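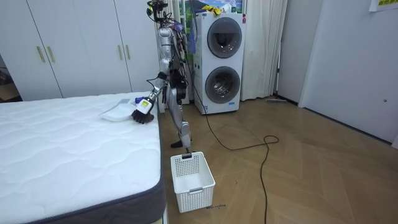

Can a robot do the laundry and clean the bedroom for you yet? Parts of it, slowly, with a person close by, and the parts it can do aren't always the ones you'd pick.

I got that answer from Ingrid Kapoor over a very long coffee in November. She spent nine years running housekeeping crews in hotels before she moved over to testing home robots, so she has opinions about both (and about coffee, but I'll spare you).

I started with the obvious one. When do I get to stop folding towels?

"Everybody asks me about folding!" she said. "Folding is a party trick. Ask me about picking the towel up in the first place."

So I did. A cloth lying flat, she told me, is one of the meanest things you can put in front of a machine. You and I slide a fingertip under the edge without thinking. A robot hand has to find that edge, and if the cloth is white and whatever it's lying on is white too, good luck. Then it has to pinch one layer and leave the rest alone.

"My best trainee at the hotel could strip and make a bed while telling me about her whole weekend," Ingrid said. "With the robot I've watched 40 tries at one corner of one washcloth, and I was cheering at the end like it was the Olympics."

I asked how many of the 40 worked. She laughed and said she'd rather talk about bottles.

Fine, bottles. Bottles are better, it seems, because they hold their shape. You can plan a grip on something that will still look the same when you get there. What comes next is where it gets hard again, and spray bottles are her favorite case - the hand that holds the thing also has to work it.
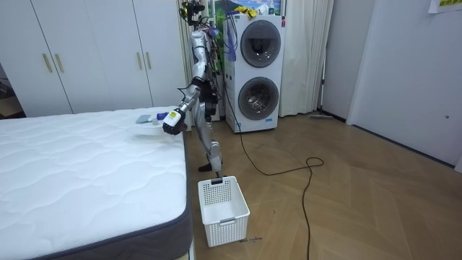
Spray bottle in hand, over the corner of the mattress.

"Think about what your fingers do," she said, and made me mime it right there at the table, which got us a look from the guy at the register. "Three of them hold, one pulls, and your wrist is aiming the whole time. That's a lot of jobs for one hand. And you're deciding how much is enough. I've had grown adults on my crew who never learned how much is enough."

I wanted to know what she'd hand over today if it were her own house. She thought about that one for a while. Carrying, she said finally. Taking a thing from this room to that room, as long as the floor is clear and the thing is stiff. Maybe loading a washer, if you don't mind it taking most of the afternoon and you're all right with a sock left behind. She would not let it near the delicates, and she wouldn't let it decide what goes in with what.

"Sorting is knowledge," she said. "I know that red shirt bleeds because it ruined a pillowcase on me once. The robot wasn't there."

Her old colleague Emmett Oyelaran takes a harder line. He still manages a hotel laundry, and when I got him on the phone later he told me his crew gets through about 300 sheets on a busy morning. "Call me when it can do one before lunch," he said. He did admit he'd take a machine that pushed carts, and he'd take it tomorrow. His knees are 61 years old, he said, and the carts keep getting heavier.

I read that back to Ingrid and she didn't argue. She thinks hotels and homes are two different questions anyway. A hotel has the same bed 106 times over, and every room is laid out alike. Your house has your stuff in it, and you moved it all last night.

"But at home nobody's timing you," she said. "If it takes an hour to wipe something down while I'm at work, why do I care? I care if it knocks the lamp over."

So is she a believer? I pushed a bit here, because she kept slipping off to the next topic. She said she believes in it the way she believed in new hires in their first week. You give them one task and stand where you can see them. Some days you go home happy and some days you redo the whole floor yourself.

Before she left I asked which chore she'd most like to see a robot get right, and I was sure she'd say bathrooms. Nope.

"Fitted sheets," she said, already putting her coat on. "I've been doing them for half my life and I still get the wrong corner first."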